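29th June

Okay, catching up on three weeks of notes in one go, so bear with me. The wick watering trial in the Furnville greenhouse is finally giving me numbers I don't want to throw in the trash!

Quick recap for whoever reads this after me. We have two batches of basil seedlings in the Umali mix (the peaty one, and yes, I sieved it this time). Batch A gets watered from the top every morning, the old way. Batch B sits on cotton wicks running down into a tray and I leave it alone, which is harder than it sounds. I keep wanting to poke it.

Soil moisture in B has been sitting close to flat since I switched from the braided cord to the thick twisted stuff. The braided cord was a disaster, by the way. It drank fine for a few days and then got crusty at the top where it meets the mix, white and stiff like old toothpaste. I'm blaming the fertilizer. Cut it to half strength and soaked the new wicks overnight before threading them.

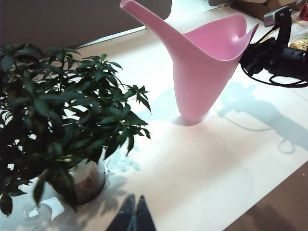 Dindo Macaraeg thinks the crust is just our tap water, and that I should run one tray on rain water before I go accusing the fertilizer of anything. Fair. I changed the cord and the feed on the same day, so I can't really say which one fixed it (dumb, I know, I was in a hurry to make the bus). Going to split batch B and do it properly.

Germination, for the record: 91 percent in B, and A is lagging but I had that cold night with the vent stuck open, and A was right under the vent. So I'm not reading anything into it yet. Trays get swapped left to right from now on. I wrote SWAP on the door in grease pencil.

Other stuff. The Skendero probe reads high whenever it touches the side of the pot, so push it in dead center, 60 mm down, and wait 30 seconds before writing anything. I lost a whole morning of readings to that. Also the clip on the cable is cracked, and I've got tape on it. Séverine Marchal wants the spreadsheet in the same column order as last August's so she can overlay the two, and I said sure and then discovered last August's has no header row. Wonderful.
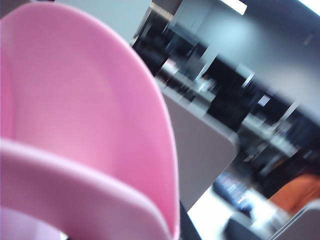
Can the wicks be reused for the next batch? Once, if they get rinsed and boiled first, and after that they slow down enough to mess up the comparison, so start with new cord.

To do: order more twisted cord (Postetti had the good one, the unbleached), set out a bucket under the downspout, split batch B, fix the stupid vent. Thinned the seedlings this afternoon and took the thinnings home for pasta. Need to ask if we're keeping the gray trays or if they go back, they're in my way every time I open the cabinet.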